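Wrist camera exposure on glossy table, Morer arm

Board index > Home and Shared Workshop Builds > Arms and Grippers

kpattinasarany
Posts: 78

Second build thread, continuing from the one where I finished the shoulder joint. The arm is a Morer kit with my own wrist plate and a two-finger gripper. Controller is a Lambert board running the stock firmware. The wrist camera is a cheap USB module, fixed focus, auto exposure on by default.

Problem: I am trying to use the wrist camera to find the edge of a pale rectangular block and line the fingers up with it. On my old gray bench mat this worked. I have moved the arm to a polished wood table by the window and edge detection has fallen apart. The grain gives me more strong edges than the block does. Threshold low, I get the whole table. Threshold high, I lose the block.

Settings: Canny, lower threshold 78, upper set by trial, Gaussian blur with a kernel of five. Exposure is whatever the camera picks.

View from the wrist with the fingers nearly closed: 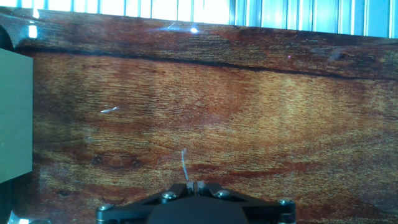

Wrist cam, auto exposure. Block at left, dark line across the table near the top.

The dark line comes back as the longest edge every time. My code takes the longest edge as the block. You can guess where the arm goes.

Looking for suggestions that do not involve buying a new camera.

torque_ripple
Posts: 2051

Cover the table. Matte gray craft paper, taped flat. You had a working setup on the mat and you changed the surface and the lighting at the same time. Change one back and see what you get.

fimness_user
Posts: 500

Disagree with covering it as the first step. Look at the top of that picture. The background is blown out to nearly white on the left, and the auto exposure is averaging that in with the table. Lock the exposure first. On most UVC cameras you set the mode to manual and then write an absolute value. Do it in that order or the value gets ignored.

Also crop. You do not need the top strip for this task.

torque_ripple
Posts: 2051

Locking exposure will not remove wood grain. The swirls are real contrast. You would get a well-exposed picture of the wrong edges.

fimness_user
Posts: 500

I did not say it would remove the grain. I said it comes first. If exposure drifts every time the wrist tilts toward the window, no threshold will hold from one pose to the next, paper or no paper.

mkushwaha
Posts: 8

Skip Canny for this. The block is pale grayish green and the table is red, brown and gold. Convert to Lab and threshold on the a channel. The wood should land well to the red side and the block should not. Then fit a rectangle to the largest blob. The long dark line stops mattering, as it is too thin to survive an opening with a kernel of seven.

Watch the glare. There is a round spot near the top center and a short white streak on the left side, and both could come through as neutral. Reject by area.

Separate question: what is the thin pale strand coming up from between the fingertips? Wire, or a string of glue?

kpattinasarany
Posts: 78

Glue. I stuck pads on the fingertips with hot glue and it leaves hairs. I had not noticed that one.

torque_ripple
Posts: 2051

It goes up to near the middle of your picture. If you are running edge detection it is a candidate edge in every pose, and it moves with the gripper. Pull it off before you tune anything. I would also drop hot glue on fingertips altogether. It creeps under load. Contact cement or a mechanical clip.

mkushwaha
Posts: 8

Hot glue holds fine at the grip force these small servos give. I have had the same pads on for a year. Agree on pulling the hair off.

kpattinasarany
Posts: 78

Update. Strand removed. Exposure set to manual, top strip cropped, Lab threshold on the a channel with an area filter. No paper on the table.

The block now comes out as one clean blob in most poses. It still fails when the block is only partly in view, as in the picture I posted, where the fitted rectangle is too narrow and the center is off. I am going to add a check: if the blob touches the image border, rotate the base toward it and take another picture before fitting.

Bottom left still gives trouble. There is a bright washed-out patch on the table below the block and it merges with the blob at some angles.

fimness_user
Posts: 500

That patch looks like glare, so try a blind or a piece of cardboard between the table and the window. If it stays put when you block the light, look for another source.

torque_ripple
Posts: 2051

Or cover the table.

mkushwaha
Posts: 8

For the merge, add a limit on the L channel. Anything near clipping gets dropped before you look for blobs. Post the code when you have the border check in. The Nondatance library has a rectangle fit that accepts a mask, if you do not want to write your own.

kpattinasarany
Posts: 78

Will try cardboard first, then the L limit. Code will go in the February builds folder under my name, Khairul Pattinasarany, same place as the shoulder joint files.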